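La mesa de los restos vuelve en julio al local de Seltero

Ayer por la tarde me pasé por el local de Seltero con la idea de quedarme diez minutos y salí dos horas después, con un folleto en la mano y muchas ganas de revisar mi propio cubo de basura. La asociación del barrio ha confirmado que el taller de separación de residuos tendrá segunda edición en julio, y esta vez con 200 plazas, que para lo que es nuestro barrio me parece una barbaridad (en el buen sentido, ¿eh?).

Lo lleva Ainhoa Vidal, a quien muchos conoceréis de la biblioteca, junto con Corinne Montoya, que se encarga de los grupos de tarde. La primera edición se llenó en un fin de semana y hubo gente que se quedó fuera, yo entre ellas, así que me alegré muchísimo cuando me contaron que habría más turnos.

El planteamiento es sencillo y a mí me gusta por eso. Se ponen sobre una mesa las cosas que quedan después de una comida para llevar y cada grupo decide adónde va cada una. Papel arrugado, vasos, bandejas de aluminio, lo que sale en cualquier casa un viernes por la noche. Luego se discute, y os aseguro que se discute: con el vaso de papel tuvimos un debate que casi llega a la calle.
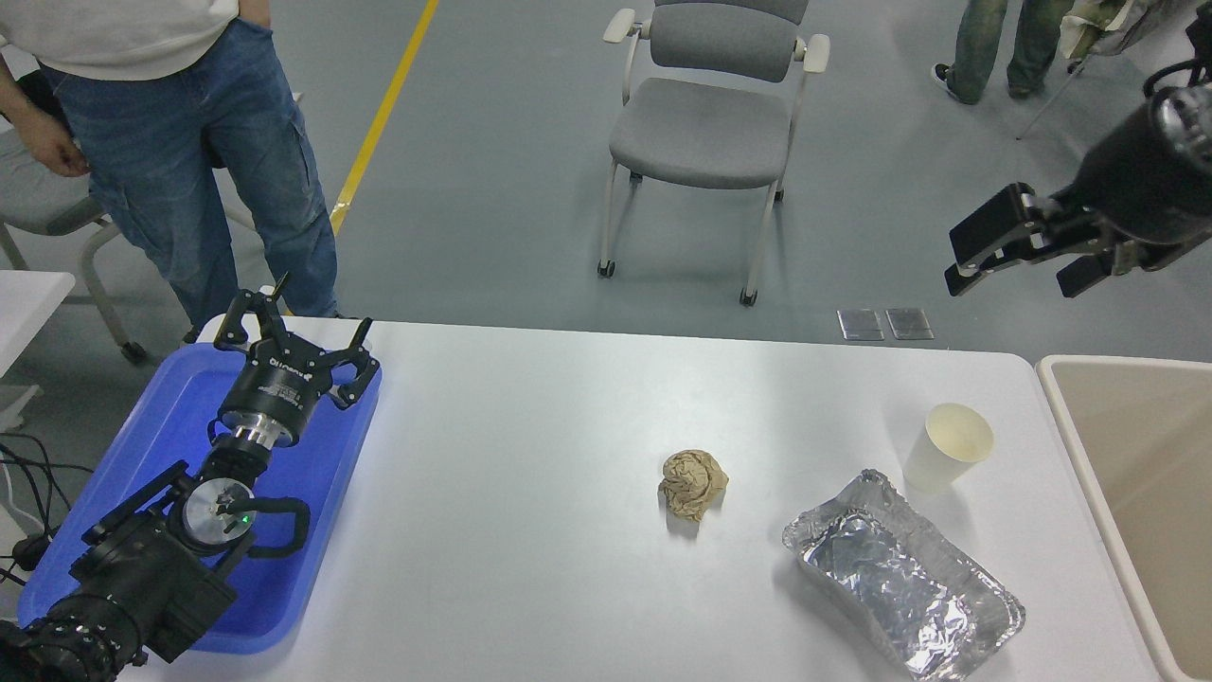
Papel arrugado, bandeja de aluminio y vaso de papel sobre la mesa blanca.

Os cuento lo del vaso porque yo lo hacía mal. Resulta que muchos vasos de papel llevan por dentro una capa fina de plástico, y según el municipio van a un contenedor o a otro. Corinne insistió en que no nos fiemos del aspecto y miremos la guía del ayuntamiento antes de tirarlo. Con la bandeja de aluminio hubo menos dudas: al amarillo, vacía y sin restos de comida. No hace falta dejarla como los chorros del oro, basta con rebañarla bien. Y el papel, si está limpio, al azul, aunque esté hecho una bola. Si tiene grasa ya es otra historia, y ahí es donde nos equivocamos casi todos los de mi grupo.

En mi turno éramos 18 y coincidí con Danuta Kalinowski, que venía con su marido, Mieczysław. Ella lo tenía clarísimo desde el primer minuto y él le llevaba la contraria en todo, creo que por pura diversión. Me reí un montón con los dos. Danuta me dijo al salir que en su casa habían puesto un cubo más debajo del fregadero y que el siguiente paso era conseguir que Mieczysław lo usara.

La novedad de julio es que habrá también sesiones para niños por la mañana, con cosas de merienda en vez de cosas de cena. Las prepara Celina Ziółkowski, que pide a las familias que vayan guardando envases limpios en casa (nada de vidrio, por favor). La ferretería Krawczyk pone 700 euros para guantes, bolsas y carteles, y con eso el taller sigue siendo gratuito.

Para apuntarse hay que pasar por el mostrador de Seltero o dejar nombre y teléfono en la papelería Hutitz. Cada persona puede reservar un máximo de 2 plazas. Los horarios definitivos se colgarán en la puerta del local en cuanto estén cerrados los grupos. Yo ya he pedido turno otra vez, a ver si ahora acierto con la servilleta de la pizza.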